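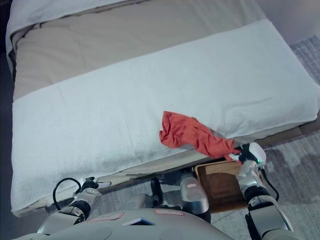

Red dye on white towels, is it game over?

vilja_k
So I finally gave in and bought the dark red bath sheets from Ruddock that everybody on here raves about, and like an idiot I washed one with my good whites. Warm cycle, 51 minutes, didn't even think about it until I opened the door. Three towels are now the color of strawberry milk. They were a gift from my aunt Margareta and she visits in June, so I would really love to get them back to white before then. Is there anything that works on terry cloth? I haven't put them in the dryer yet (I did learn that much from this forum!).

arne.d
Good call on skipping the dryer, heat is what locks it in. Get oxygen bleach powder, the plain kind. Fill the tub with the hottest water the care tag allows, stir it till the powder is all gone, then push the towels under and leave them overnight. Mine took two rounds after a sock incident. Rinse, look at them in daylight, repeat if you need to.

pindinow_dagim
I'd go straight to chlorine bleach if they're 100% cotton. Half a cup in a full washer, done in one load. Oxygen stuff is fine but you'll be babysitting a bathtub all weekend.

arne.d
And you'll have scratchy yellow towels by Christmas. Chlorine chews up the loops. Once in a while, sure, but I wouldn't start there with something you care about.

pindinow_dagim
I've been bleaching the same set since college and they're fine lol. Check the trim though. If there's a polyester band on the end, chlorine can turn it a nasty yellow, and I'll give you that one.

gunnlaugur
Different question, did you wash the red one by itself first? I do mine alone three times, cold, with nothing else in there. After that I take a damp rag and rub a corner. If the rag picks up color it goes around again. White vinegar does NOT set the dye, no matter what your grandma said. I tried it on a Drotstead throw and it bled all over my pillowcases anyway. 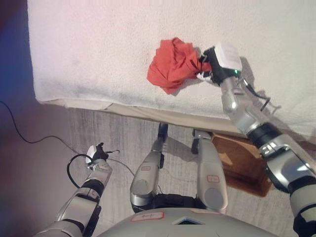

Red on white terry, bunched up.

vilja_k
No I did not wash it first, consider me told. The tag even says "wash separately," in very small letters. Arne, how much powder for a tub? The box only gives amounts for a machine.

arne.d
I use a scoop per gallon or so, but go by your box if it has a soaking chart on the back. Wear gloves, it dries your hands out like crazy. And don't cram all three in one little bucket, they need room to move.

margo_l
Skip all of this and dye them pink on purpose! I did that with a set of Pevero hand towels and I like them way better now. One packet, a big pot, 30 minutes of stirring.

gunnlaugur
Pink towels are how you end up with a pink bathroom, Margo.

margo_l
I fail to see the problem.

vilja_k
Update on Monday morning: soaked them all weekend, changed the water once. Two are white again, as far as I can tell by the window. The third still has a blush along the hem, so it's back in the tub. Dagim, if it's still there tomorrow I'm trying your bleach on that one only, and Arne can look away.

pindinow_dagim
Half a cup. Open a window.

1329 views · 51 likes · 12 shares
Contact us | Copyright the forum and its members | Back to top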